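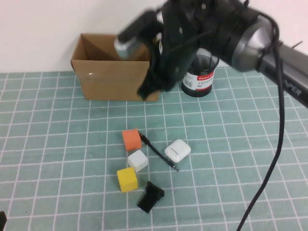 Lists > Wekell Neighbors > Kitchen and Garden > Re: Sourdough rye starter

Re: Sourdough rye starter
From: Myrtle Baptiste
Sunday, October 13, 2024

Kauko Valtonen wrote:
> Mine has gone flat since I moved to Saarela. I feed it
> every morning and it just sits there. Should I start over?

Oh Kauko, please don't throw it out! Mine sulked for 9 days last April when we came back from Arnamberg, and I was ready to give up on the poor thing too. What brought it around was whole rye flour, the coarse kind, and a much smaller spoonful of the old starter at each feeding — I had been keeping far too much.

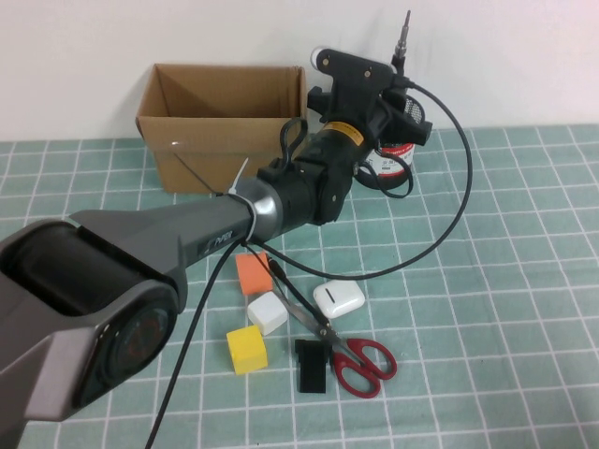
I also let it go a full day between feedings until it smelled sour again, and then went back to mornings and evenings. If your new kitchen is chilly, try the top of the refrigerator. My loaves bake for 90 minutes, by the way, and I never cut one until the next day (well, hardly ever).
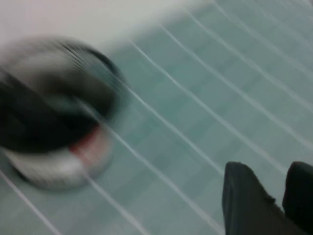
Round, dark on top, with a pale rim.

Write and tell me how it goes, and say hello to your sister from me.

Myrtle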